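Sitivano Institute of Trades and Logistics
Stores and Materials Handling, Unit 2
Session handout: Open bins and what ends up in them

Read before the prac. Bring it with you, along with closed shoes and a pen that works.

Why we spend a whole session on bins

Every stores course starts with shelving, because shelving looks good on a brochure. Most of the trouble in a real store is in the bins. A shelf at least obliges you to put a thing down somewhere. A bin accepts whatever you let go of, at any angle, and keeps quiet about it until stocktake.

For this unit an open bin means a rigid container with no lid and no internal dividers, low enough to reach into. Ours are metal. The catalogue from Ullumar calls them "bulk access modules", a term you may use in the assessment if you feel you must.

Terms used in the prac

Mixed bin: one bin, more than one stock line.
Lie: the direction a long item points once it has come to rest.
Bridge: a long item resting on another so that one end is off the floor of the bin.
Clear floor: any part of the bin floor with nothing on it. Newcomers see clear floor as an invitation. Try to see it as finger room.

Long stock in a mixed bin

Bars are the usual teaching case. They don't roll much, they don't nest, and they come to rest pointing wherever they please. The practice bin holds two lines, red and dark green, the red being the longer of the two. Colour is a help here and you shouldn't get used to it. At the Gerkholm yard, where some of you will do your placement in March, the two lines are both grey.

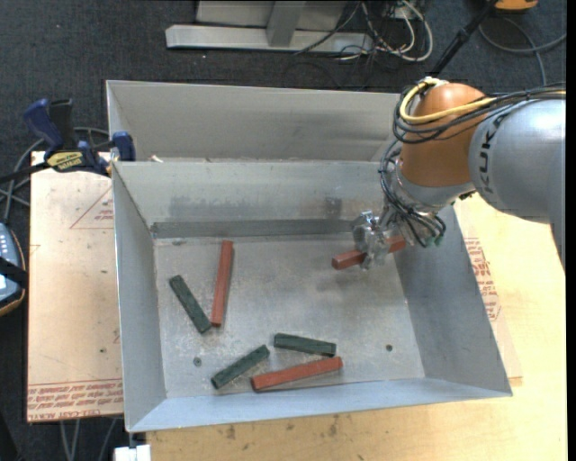

Why not just stand the bars on end in a tall tub and save the floor space?
Short stock will stand, but long stock makes a tub top-heavy, and the shorter line disappears down among the longer one where you have to feel for it. Lying flat, both lengths can be compared at a glance.

Picking order

Take the bar with the most clear floor beside it first. Leave any pair lying close together at one end until you have room to work, and then lift the outer one. If there's a bridge, the top bar comes out before the bottom one, however much closer the bottom one is to your hand. Grip near the middle. A bar held by its end will find the wall of the bin, and the noise will bring the rest of the class over to offer advice.

Put picked bars on the bench sorted by line, ends squared up. "Squared up" has been interpreted generously in previous years.

Condition of the bin

Scratches and smudges on the metal are wear and don't need reporting. Report sharp edges, split corners and anything loose. Scraps left in a bin are to be removed by whoever notices them, a policy that has done wonders for people's ability not to notice.

Before next session

Read pages 108 to 113 of the Yang storage workbook, skipping the section on pallets. Write half a page on a bin, drawer or car boot you are personally responsible for, using at least three of the terms above. Hand it in by Friday, May 9, 2025, to the tray outside room 913. The tray is also an open bin, so please put your name on every sheet.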